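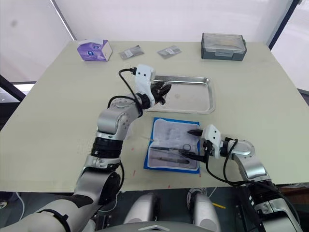 # Good habits at the instrument table

Welcome to the gallery page for the Stelbridge handling rules! The written version, last revised 21st October, runs to 14 pages, and most people (me included) would much sooner learn the rules alongside the work they belong to. So I've pulled out the ones that come up most at the table where two arms move surgical instruments between the pouch and the steel tray. Take your time with them, and please do read them even if you've been with us for years.

**Rule 2: Agree on the layout first.** Every session starts from the layout card. The tray goes toward the middle, the instruments go in front of it, and anything not being handled stays along the back edge. If you'd like to try a different arrangement, write it on the card before the arms are switched on, so that whoever comes after you can set the same table.
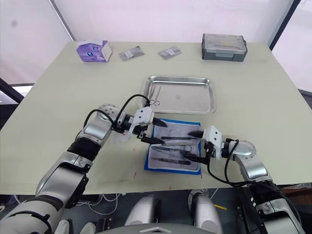

The card also names which arm goes first. Two grippers working over the same small patch need an agreed order, and our rule is that one arm makes the pick while the other holds its position. Ha-rang Moon wrote that line back in January, and I still think it's the best sentence in the whole document. People who come to us from Uton usually know a version of it already, though theirs lets both arms move if the speed is turned down. Ours doesn't, at any speed.

**Rule 5: Hands stay out.** Arms that look still may only be waiting. Stop them from the console, say "stopped" out loud, wait to hear it said back, and only then reach over the table to straighten an instrument or pick something up.

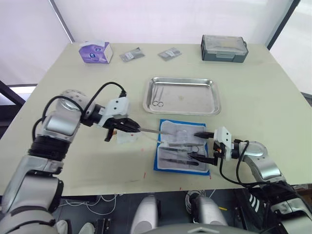

*Can I nudge an instrument back into line between two picks?*

Only after a full stop has been called and answered. A pause in the program doesn't count as a stop, however long it lasts.

**Rule 9: Treat every tip as sharp.** Practice instruments get the same respect as any others. Plan the path so that points travel over the table and away from people, keep the lift low, and finish one placement before starting the next. If a grip looks doubtful, set the instrument down and begin again. A slow session is perfectly fine with us!

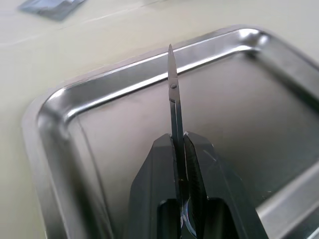 Grip force belongs in the log too, along with the finger type and the name of the person at the console. The Itska template has a box for each of these, and the older Vasylenko sheets will do nicely if you add the force by hand in the margin. Please don't leave it until the end of the day, when one pair of scissors has become very much like another in everybody's memory.

The full rules are in the blue binder by the door, with spare layout cards tucked in the back pocket.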